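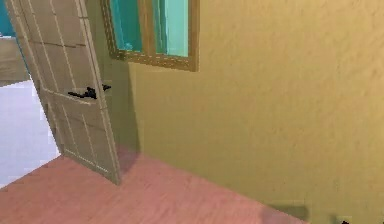 Print this page | E-mail this page

Building Services and Interiors, Unit 4: Clearances around internal doors
Handout, revised February 20, 2026

Scope. These notes cover side-hung internal doors only. Sliding and folding sets are dealt with in the May block.

1. Terms

The hanging stile carries the hinges. The closing stile carries the latch. Rails run across the leaf and are named by position: top, lock and bottom. A leaf is described as left- or right-handed from the side on which the hinges can be seen – check which convention the supplier follows before ordering.

2. Gaps

Allow 2 mm at the head and at each stile for a painted leaf. The threshold gap depends on the floor finish and on whether the room relies on air passing under the door. Measure from the finished floor. Where the finish has not been laid, take the thickness from the schedule and mark it on the lining.

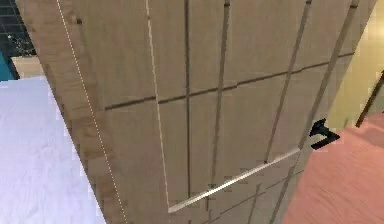

Gaps are set with packers before the hinges are screwed home. Fix one screw per hinge, close the leaf, check all edges, then fix the rest. A leaf that binds at the head on the closing side usually has a top hinge let in too shallow.

3. Worked case: Pilcombe

The Pilcombe survey lists an opening 647 mm wide between linings. Deducting 2 mm at each side gives a leaf of 643 mm. The leading edge is then planed to a slight bevel, taken off the closing face. Opening height was recorded as roughly 2,000 mm and must be measured again at both sides, as the head is out of level.

4. Before the next session

Read the Galbraith notes on hinge spacing. Repeat the calculation in section 3 for the Grorska opening and bring the working.

E-mail this page | Print this page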